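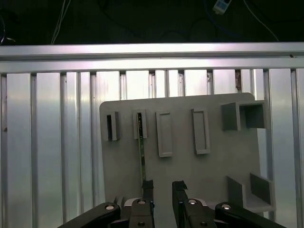 Musstead Upright Insertion Board

Practice and test board with raised fixtures, for vertical mounting

Sold by Pisoletti Bench Equipment

Overview

The Musstead is a flat gray board with a set of raised fixtures on its face. It stands upright, so parts go in and come out from the front. It is meant for benches where people need to repeat the same small insertion many times, such as seating a thin circuit board strip in a slot, and then check how well it went.

The five fixtures in the upper row have different shapes. The two on the left are narrow, hollow slots, open at the top, and they take strip-shaped parts. Next to them are two rectangular frames with recessed centers. The last position in the row is a square, open-fronted box with thick walls that projects from the board. An L-shaped bracket in the lower right corner makes a small open pocket with a flat base.

The upper right corner of the board is rounded.

What it is used for

Most customers buy the board for one of these jobs:

Training new assembly staff to handle narrow circuit boards without bending them
Checking grippers, tweezers and other holding tools before they go on a line
Comparing two ways of doing the same insertion
Short demonstrations in classrooms and labs

The board is not a production fixture. The slots hold a part by fit alone and have no clamps or electrical contacts. If you need to power a circuit board while it is seated, look at the Lenz contact blocks instead.

Fixtures

Slots. Both slots are hollow and are loaded from above. Start the strip straight and let the walls guide it. Do not push on components or solder joints. A strip that is longer than the slot can be held by its free end, but support it close to the slot when you take it out.

Framed recesses. These are used for placing flat parts and labels, and for practicing alignment against a raised rim. Adhesive labels leave residue on the surface, so use removable ones.

Open box. Parts go in from the front. The thick walls will take repeated contact from a tool tip, though sharp metal jaws will mark them in time.

Corner bracket. Use the pocket for resting small parts or as a target for placing them. It is an open pocket and will not hold anything that rolls.

Mounting

The board ships with a rear plate and two clamps for slotted aluminum extrusion. It can be fixed in front of a wall of vertical bars or hung below a horizontal rail.

Loosen both clamps before sliding the board into position. Set the height, then tighten the clamps a little at a time, going back and forth between them. Check the top edge with a small level if your work depends on angle. Many users leave a slight tilt in the board, and the slots work either way.

Leave at least 70 mm clear above the slots. Long strips need more than that.

Fasteners for other kinds of frame are not included. The Grarnholm adapter plate fits the same rear holes and lets you screw the board to a flat panel.

Care

Wipe with a damp cloth and mild soap. Dust collects inside the slots and can be cleared with a soft brush or low-pressure air. Do not use acetone or any strong solvent. Keep the board away from hot tools and soldering irons – the fixtures will soften and the slots will no longer fit.

In the box

Board with fixtures installed
Rear plate
Clamps and bolts
Hex key
Mounting sheet

Circuit board strips are sold separately in packs of 25. They are blanks for handling practice and carry no working circuit.

Ordering and delivery

Boards in stock leave our warehouse within 2 working days. Orders of 16 or more are packed on a pallet and need a delivery address with a loading area. Replacement fixtures can be ordered one at a time. Please give the fixture type and its position on the board, counting from the left as you face it.

Returns are accepted on unused boards in the original carton. Boards that have been drilled or cut can't be returned.

Page last updated May 15, 2025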